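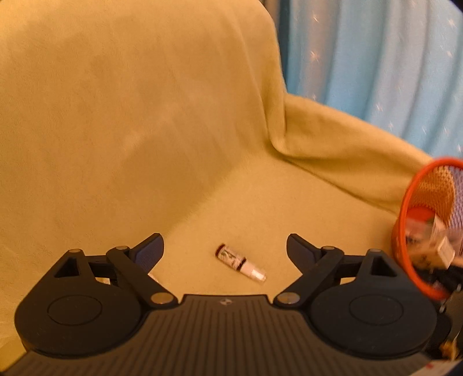

*A small glass vial with a dropper-style tip, on a yellow fleece blanket.*

**Sleep drops: hold on to your money**

Three readers have written in since the last issue to ask whether herbal sleep drops are worth a try. Pallavi Bhatt had been quoted 428 for a "winter course" by a stall at the Vultthorpe market, paid up front and running to December. She said no, and I think she was right.

The leaflet she sent me claims that 800 customers "slept better within days". It doesn't say who asked them, or what they were sleeping like before. Most bad patches pass by themselves, and people tend to buy remedies when they're at their worst, so almost anything taken then will look clever a week later. I'd want to see a group who were given plain coloured water.

Darius Lazăr disagrees and swears by his. Fair enough, but he also gave up his evening coffee in the same fortnight, and I know which of the two I'd thank.

"Natural" on a label tells you very little. Plenty of plants don't mix well with prescription tablets, so show the ingredients list to a pharmacist before you take any. If there isn't a list, leave it on the stall.

Dalal Yammine is collecting other leaflets like this one. Send her yours, the sillier the better.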